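Subject: Re: [celiac-chat] Newly diagnosed and a bit lost

Santino Aravena wrote on Saturday, February 9, 2019:
> Hello all, I got my biopsy results this week and it's celiac, no doubt
> about it. The doctor gave me a two-page handout and said to come back
> in six months. I have read so many contradictory things that I'm
> almost afraid to eat. Do I really have to replace the toaster? And how
> long before the tiredness goes away? My wife and the kids will still
> be eating regular bread, if that matters.
> Thanks, Santino

Dear Santino,

Welcome, and I'm so glad you wrote in! I remember that afraid-to-eat stage very well (I lived on baked potatoes and bananas for the better part of my first two weeks, and I still can't look at a baked potato with much affection). It does pass. Since my diagnosis I have raised 3 teenagers on regular bread in the same kitchen, so please don't think the whole family has to change over.

About the tiredness, I wish I could give you a date. I started to feel more like myself after roughly 20 weeks, but my sister, who has it too, was back to walking the dog before breakfast in less than a month. Do ask your doctor to check your iron, B12 and vitamin D if that wasn't done already. Mine were all low, and the iron in particular took its sweet time coming back up. I would also ask about having the follow-up blood test sooner than six months if you're still feeling poorly — you are allowed to call, that's what they're there for.

As for the kitchen, these are the things I'd do first, and you can leave the rest until you have the energy.

1. Yes, get your own toaster. A cheap one is fine. Crumbs get into every corner of the old one and there is no cleaning them out.

2. Have your own butter, jam and peanut butter, with your name on the lids. One knife that's been on wheat toast is enough to spoil a jar.

3. Look hard at anything wooden or scratched, such as cutting boards, spoons and rolling pins. I gave mine to my neighbor and bought new. 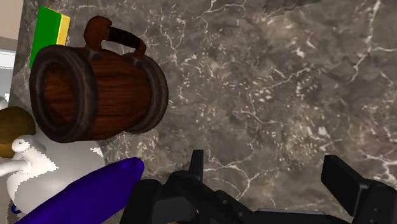
4. Regular beer is out, I'm afraid, as it's made from barley. There are gluten-free ones now and a few of them are really quite pleasant, and cider is usually all right if you read the label.

5. Get a separate colander for your pasta. Mine is bright red and the children know better than to touch it.

Then there is the label reading, which feels endless at first. Malt, barley, rye and wheat are the words to hunt for, and soy sauce nearly always has wheat in it. Take your glasses to the store and allow twice the time! Ask your pharmacist about your pills as well.

Do let us know how you get on, and write any time, even if it's only to grumble. I'll look out my flourless almond cake recipe and send it over the weekend.

Warmly,
your fellow potato eater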